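Karbridge Housewares – Call for Participants: Small-Item Sorting and Tray Layout Study
Reference 203 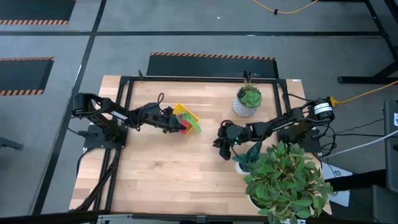

A participant from the spring round wrote afterward that the trays were harder than the drawers. With a drawer you can close it and call the job finished, but a tray stays on the table where everyone sees it, and every item has to be placed so that the next one still fits. The same participant asked that the second round allow more time per tray. The request has been adopted and is reflected in the schedule given below.

Purpose

Karbridge Housewares is collecting data on how adults put small household items away on an open tabletop. The results will be used to set the inside dimensions, rim height and corner radius of the Doment tray line. The study is concerned with shallow trays on a table that also holds ordinary fixed items, such as potted plants, which take up space and limit reach.

Tasks

Each session consists of 8 tasks. In a typical task the participant receives a shallow tray and a set of loose items of mixed shape: scoops, spoons, cups, lids, clips and similar pieces, mostly plastic. The items are to be placed in the tray so that none projects past the rim. Where this is not possible, the participant decides which items stay and which are set aside, and marks the choice on the task sheet.

Long curved items such as scoops are of particular interest. They tend to end up at an angle with the handle over the rim, and smaller pieces get trapped underneath. Participants should handle these as they would at home. There is no correct layout and no score.

Two of the tasks include plants on the tabletop. Plants are not to be moved. If foliage gets in the way, work past it and note the fact on the sheet. Soil and leaf litter are not part of the task.

Session details

Location: Nikolaidis Building, ground floor, rear entrance
Length: 2 hours, including a 10-minute break after the fourth task
Period: sessions run through May, mornings and afternoons
Places: 60
Payment: fixed fee per completed session, paid by bank transfer. Parking is refunded against a receipt.

A person may take part once. Participants from the spring round are eligible, provided they did not complete the tray tasks.

Requirements

– Age 18 or over
– Able to sit or stand at a table for the full session. A stool is provided.
– Able to tell red, yellow and green items apart under normal room light. Some task sheets refer to items by color.
– No current injury to the hand or wrist
– Not employed in the design or sale of storage products

Left-handed applicants are encouraged to apply. They made up a small share of the spring round, and the reach data for the left side of the table is thin as a result.

Long sleeves should be rolled up. Rings and watches may stay on, but bracelets must be removed. Food and open drinks are not allowed at the table.

Data

Task sheets are stored by participant number only. Final item positions are measured by staff at the end of each task and entered under the same number. Scheduling and payment are handled by Druroleo, which receives name, contact and bank details and has no access to the task sheets. A participant may withdraw at any point up to the end of the session – the parking refund still applies.

How to apply

Complete the short form at the Druroleo booking desk or request it by mail, quoting reference 203. State your dominant hand, your preferred time of day and whether you took part in the spring round. Applicants who are selected receive a confirmation with a participant number. Bring the confirmation to the session. Arrivals more than 15 minutes late will be moved to another slot if one is open.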